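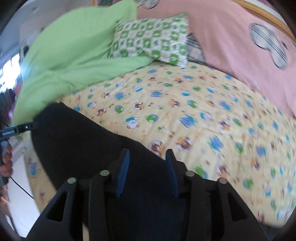
## Plunder is back Wednesday, and it's all bedding this time

I spent last night sorting sheets on the bed, so you get the news from me while it's fresh. The September Plunder swap opens Wednesday at 5:30 in the old Vendodeck building on Ilby Street, and for the first time the whole thing is kids' bedding - sheets, comforters, pillowcases, all of it.

Last fall's swap was a bit of everything and 845 pieces went home with new families. This year 1000 had already come in by the weekend, and there are still bags in my hallway! I've gotten very attached to the cartoon stuff. The pale yellow fitted sheet with the little animal faces and tiny stars is my favorite, and the frog pillowcase looks great with a bright lime-green comforter (I tried it, obviously). Matching is overrated. My kid would sleep under six different cartoons if I let it happen.

The rules are the same as before. Bring clean bedding, get one ticket per piece, and trade your tickets for whatever you like. Please pin fitted sheets to their pillowcases if they're a set, and write the size on a bit of masking tape. Crib sizes go on the tables by the door, twins along the back wall.

No bedding to trade? Come after 7 and pick from what's left, free. Sandu Bakery is sending over rolls again, and there are 146 parking spots behind the building, so no circling the block this year. Drop-offs are open until noon on the day.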